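Timora-users mailing list archive
Home | Lists | Threads | Search | Previous | Next | Reply

Subject: Re: [timora-users] Planner stalls when both arms reach into the same pile
Date: April 26, 2023

On the timora-users list, the original poster wrote:

> We are running the Timora planner on a two-arm setup for sorting
> clothes. Single-arm picks are fine. When both arms have a goal inside
> the pile, the planner either returns a very long path or gives up
> after 2000 iterations. Raising the limit only makes it take longer to
> fail. We feed it the point cloud from the head camera with no
> filtering. The collision padding is at the default value.
>
> Is this a planner problem or a perception problem? We would like to
> know before we move everything over to Caneo.

It is mostly a perception problem, and moving to Caneo won't fix it. We had the same stall in August and spent too long tuning the planner.

The cause is that the unfiltered cloud turns the clothes into hard obstacles. Once a gripper is inside the pile, it is in collision with the map by definition. The planner then has a start state it considers invalid. It tries to push the start out to a free state, and with two arms close together there often isn't one that satisfies both. Your iterations are being spent there. If you set the log level to debug you should see "start state adjusted" over and over before the failure.

What we did:

1. Split the map into two layers. The rigid layer has the table, the furniture and the arms. The soft layer has everything the cloth segmenter labels. Timora has supported this for a while, but the option (soft_layer) is off by default and the wiki page for it is out of date.

2. Set the soft layer to cost only. The arms can pass through it, but they pay for it, so they still prefer to come in from above when that is possible.

3. Turned on self filtering for the cables as well as the links. The stock robot model doesn't include cables. Ours run along the outside of the arms and they were showing up as small floating obstacles next to the grippers. We added a few capsules to the model and the floating points went away.

4. Gave the arms a shared time axis. If you plan the left arm first and treat it as fixed, the right arm sees the whole swept volume as blocked. Use plan_joint instead of two calls to plan_single.

The layout we test with is below. It has hangers mixed in with the clothes, and those needed one more change. 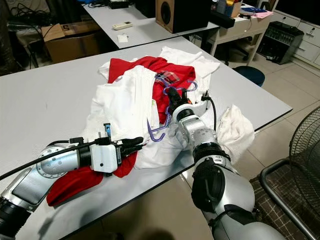
Both arms at the pile, right gripper on a purple hanger.

A hanger is rigid, but the segmenter labels it as cloth when there is fabric over most of it. With the soft layer set to cost only, the planner would happily drive a finger through a hook. We trained a small extra class for hangers and put that class in the rigid layer. The training set was 39 labeled images, which is not many, but ours are purple and easy to pick out from the clothes. If yours are white or clear plastic you will probably need more.

There is one catch. After the gripper closes on a hanger you have to attach it to the gripper in the planning world, or you are back to an invalid start state. Call attach_object before you request the lift. We use a fixed shape for it, a flat triangle plus a hook, and don't try to fit the real one.

With all of that in place, our joint plans finish in 19 iterations at the median on the recorded runs we replay. We left the limit at 2000 and have not hit it since, apart from cases where the goal was out of reach.

On padding: the default is too large for work inside a pile. Lower it for the links past the wrist only. Leave the elbows alone, as they swing out wider than you expect when both arms come in from the front.

I can't say much about Caneo. We tried the Lam backend with it for a short time and it reads the same single-layer map, so I would expect the same stall. Someone using the Flamach bridge may know whether that has changed.

Two things would help if you are still stuck after this. Please post your scene config and the debug log from one failed plan. Also say which release you are on, as plan_joint ignored the soft layer in the older ones and did not print a warning.

The patch for the cable capsules is in my branch. It only covers our arms, so check the link names before you apply it.

_______________________________________________
timora-users mailing list
Previous message | Next message | Sort by thread | Sort by date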